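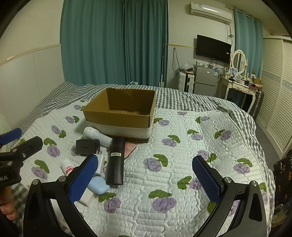 I have become one of those people who gets excited about a box. A plain brown one! For years my bits and pieces lived in a bedside drawer that wouldn't shut, plus a handbag, plus the windowsill, and every trip away began with me crawling round on the floor looking for a charger. Now it all goes in one open box, and before any trip I tip the lot onto the bed and start again.

It was Fathima's idea. We shared a unit at uni and she could pack for a month in the time it took me to find my socks. Her rule was that you can't sort what you can't see, so out it comes, onto the quilt, every last tube and bottle. I resisted this for ages (where was I meant to sit?) and now I look forward to it more than the trip itself.

Why the bed

It's the right height, for starters, so no sore back. Small bottles don't roll off onto the floor and vanish under something. And you have to finish before you can go to sleep, which is the best deadline I've ever had. I've got the purple flowery quilt on at the moment and it makes even a heap of toiletries look a bit cheerful.

The first pass

Tip everything out, box in the middle, and don't put anything back for at least 11 minutes. I set a timer. I know that sounds bossy, but if I don't I just shovel things straight back in and call it done.

Then I make my piles. Bathroom things on one side, anything with a plug on the other, paper in a third spot. Lids get checked and tightened. Anything I can't remember buying goes in the bin or to my sister, who will take any hand cream on offer.

The UGREEN charger is a plug thing, obviously, and it gets its own corner of the box so I can grab it without digging.

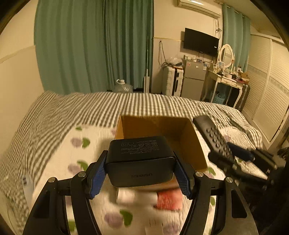
What goes back in

Heavy things first, flat on the bottom. Tall bottles stand up along one side and the little ones get wedged in between so they can't topple. Booklets slide down the edge. I used to keep every instruction manual I'd ever been given – I found one for a kettle I left behind two houses ago – and now I only keep the ones for things I still own.

The remote is not invited. It has ended up in the box twice, and both times I spent an evening getting up to change the channel.

Next on the list

The suitcase, which I still pack badly. Mizanur swears by rolling everything and has promised to show me in November, when we're all off to the coast. I'm also keen to try smaller pouches inside the box, one colour for each pile, though I might be getting carried away there.

If you've got a good trick for keeping cords from knotting themselves together, please leave it in the comments. I've tried hair ties and bread tags and I'm open to anything!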